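In Praise of the Plastic Cup

For years I kept nuts the way the magazines say to, in tall glass jars with cork lids. They looked good on the shelf. They were also heavy, the corks crumbled, and I ate from them by the fistful because there was no easy way to take a small amount. I now use plastic cups for serving and measuring, and I think most kitchens would be better off doing the same.

A cup has an open top and it stands up by itself. Most are a little wider at the rim than at the base, so a stack of them comes apart without a fight. Color helps too. A red cup on a black table is hard to miss, and hard to knock over by accident.
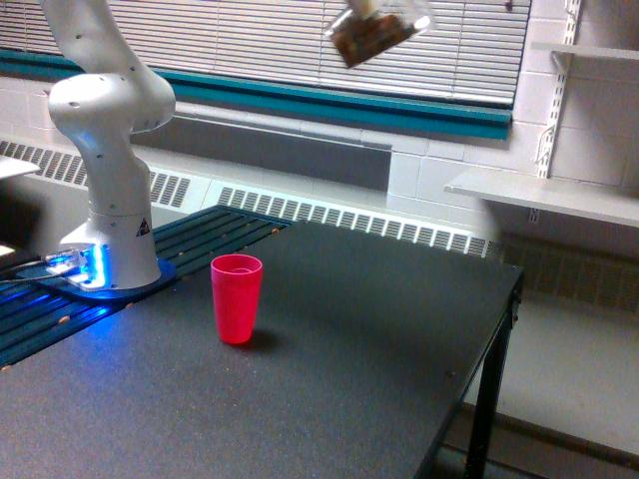
My neighbor Ineke Postma disagrees. She bought a set of 6 steel scoops from Kuipers in Derndale last February and says a cup is for drinking. Her scoops are well made. They also live in a drawer, under the whisks, and I have watched her give up looking and use a mug.

The fair complaint against cups is pouring. Almonds don't run like rice. They sit in a pile against the side, and when you tip a bit further several go at once. If the second cup isn't right under the lip, they land on the table.
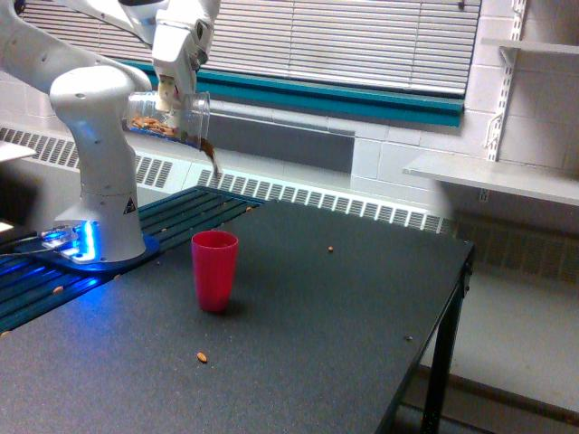 I don't count that as a reason to go back to jars, which pour worse and chip when you hit one against the other. Hold the two rims close together and tip slowly. A few strays will get away from you – pick them up and carry on.

Clear plastic is best for the cup you pour from, as you can see how much is left. The other one can be any color you like. I paid 50 cents each for mine, and eight are enough for our house.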